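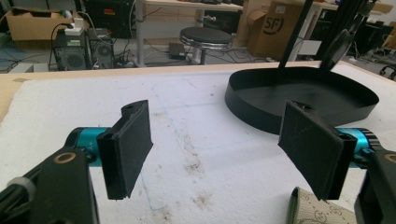

Sous-nappe blanche Skidia, pour table d'atelier

Bon, je vous parle enfin du Skidia, depuis le temps que vous me le réclamez à la boutique ! C'est la nappe épaisse et blanche que je mets sur toutes mes tables de travail, celle qu'on pose sous les petits plateaux, les outils, les pots de terre, enfin tout ce qui raye ou qui salit. Elle se déroule, on la lisse de la main et elle reste en place toute seule (sur le bois surtout, sur le verre elle glisse un peu, je préfère prévenir).

La mienne a vécu. Elle a ses taches brunes en plein milieu et un trait bleu que je n'ai jamais cherché à enlever. Si vous voulez une table impeccable toute l'année, prenez plutôt la toile cirée Odska, elle s'essuie d'un coup d'éponge. Moi je préfère le Skidia, pour le confort sous les poignets et pour le bruit : quand on repose un outil, on n'entend presque rien.

Dimensions et coupe

Le rouleau fait 158 cm de large et je coupe à la longueur demandée, jusqu'à 200 cm d'un seul tenant. Au-delà, écrivez-moi, on trouvera une solution en deux morceaux. Pour une table de cuisine ordinaire, laissez dépasser la bordure en bois à l'arrière, c'est plus joli et on attrape mieux le bord pour secouer la nappe dehors. Épaisseur : 5 mm. Référence à rappeler dans vos messages : 926.

Avec quoi je l'utilise

Un plateau ovale noir à petit rebord, toujours posé à droite chez moi, pour les graines, les vis, les perles, selon les jours. Il n'est pas compris dans le prix ! Gisela Valdebenito en a une pile dans son atelier de Cisternas et m'en met de côté quand je passe, donc demandez si ça vous tente.

Entretien

On secoue, on brosse à sec avec une brosse souple. Pour une tache de terre, attendez qu'elle sèche complètement avant d'y toucher, sinon vous l'étalez (je l'ai fait, deux fois). Pas de machine, pas de sèche-linge, et surtout pas de fer. Rangez-la roulée, les plis marquent et mettent des semaines à partir.

Commander

Les coupes partent de l'atelier Bullberg, en général sous trois jours, un peu plus en mars à cause des semis. Indiquez la longueur voulue en centimètres et la forme de la table si elle est ronde. Les morceaux coupés sur mesure ne sont pas repris, alors mesurez bien !

Elba Ibarra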